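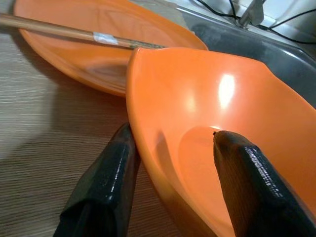

3.2 Coding of Training Records

Training records were obtained from four school districts: Keltness, Codelby, Gronow and Esov. Each district keeps its own log of the courses its board members attend, and the logs differ in layout and in level of detail. Keltness and Gronow record a course title, a start time and a number of credit hours. Codelby records the title and hours only. Esov enters one line per member per term and lists the courses in a free-text field. The combined file held 742 entries for 275 board members. Entries for district staff who sat in on board sessions had been removed before transfer.

The unit of analysis is the single course attended by a single member. Esov lines were split at each semicolon, and the resulting parts were checked by hand against the course catalog for the same term. Courses were then assigned to one of three categories: finance, law and policy, or board procedure. A course that covered more than one category was assigned to the category with the most scheduled time. Where the schedule was missing, the first topic in the title was used.
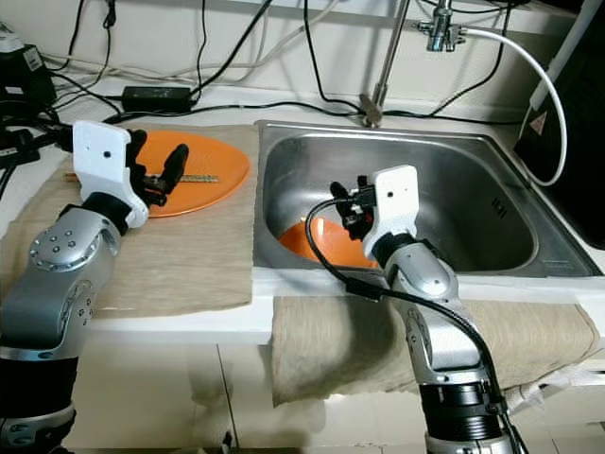

Paired sessions required a separate rule. Many courses are offered as a morning part and an afternoon part under one title, and the districts do not agree on whether this is one course or two. Our rule follows ordinary usage for objects that are used together. The chopsticks lying across the orange plate in Figure 2 are entered as one pair, and the plate under them is a second entry. In the same way, two parts with a shared title and a single sign-up were entered as one course, while a workshop held between them under its own title was entered separately. Hours for the two parts were summed.

The rule affected Codelby most, as its log lists every part on a new line. Of the final entries, 428 fell under board procedure. Entries with no stated hours were kept in the counts of courses attended but left out of all models that use hours as the outcome.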